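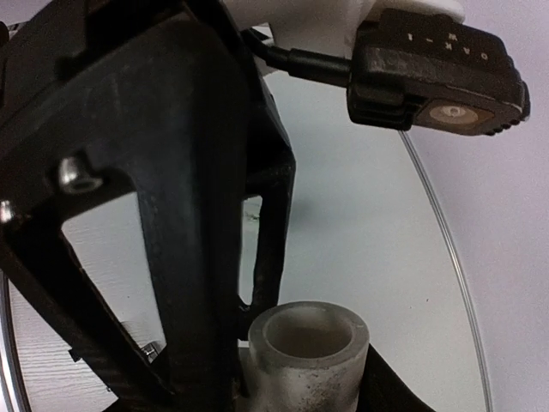
Photo: Jirnlow

Recording two-arm handover examples
10/08/2025
12 shares | 7 comments

These steps cover collecting examples of a plastic fitting passed between two arms. They assume both arms are calibrated and the recorder is installed.

1. Set up the views. Use one fixed view of the whole table and one camera at each wrist. Check that the wrist view includes the fingers and whatever they hold. If the fingers are out of view at full close, adjust the mount before recording anything.

2. Name the session. We use part, operator code and batch number. The Pakska loader reads these fields from the folder name and rejects spaces.

3. Place the parts. Change position and angle between takes. Leave other fittings on the table in some takes -- a policy trained on a bare table tends to fail on a busy one.

4. Record the approach. Start with both arms at rest. Bring the tips together over the middle of the table and keep the speed even.
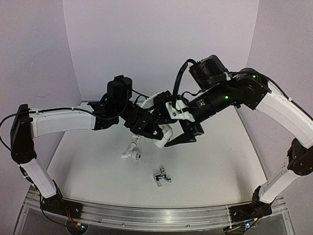 5. Hold before release. The receiving side closes first, then both sides stay still for 7 frames, then the giving side opens. Without the hold, the labeler cannot find the transfer point.

6. Mark the result at once. Press S for success or F for failure. Keep the failures -- they go to a separate folder and are used to train the Bensaid checker.

7. Review every batch. In our first batch of 113 takes, 41 were dropped, mostly for a missing hold. Watch at half speed and compare both wrist views.

The target for one part is 2000 accepted takes. Export with the default settings and do not trim the idle frames at the start; the loader does this itself.

3 comments hidden | Share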